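4.2 Refund terms and client retention

Of the 358 small firms in the sample, 200 had bought coaching under an outcome-based refund clause and the remainder under a flat fee. The two groups did not differ in size at entry. Contracts were coded by two raters, who worked separately and settled disagreements with a third reader (Chie Hayashi). A clause was coded as outcome-based if it named a measurable target, such as monthly sales or new accounts, and a date by which the target had to be met.

Firms with an outcome-based clause stayed in the program longer and attended more sessions. The effect was largest at Kerden, where the clause required the client to submit a progress report each month. At Bekwood, where no report was required, attendance was close to that of the flat-fee group. Refund claims were rare at both providers, and most were filed in January, when annual accounts were being prepared.

We tested whether the result could be explained by selection. Adding owner experience and prior use of advisers to the model reduced the coefficient slightly but did not change its sign. The session logs (1079 entries) show the same pattern when first-month dropouts are removed. Data from Gaete were left out of this test, as its contracts were reworded partway through the study period. The size of the refund had no separate effect once the reporting duty was included.

Figure 2. Simulated view of a gripper with a long red object between its two sides.

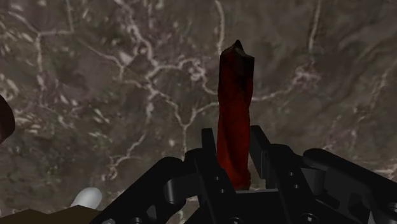
4.3 Reporting duties and cost to the provider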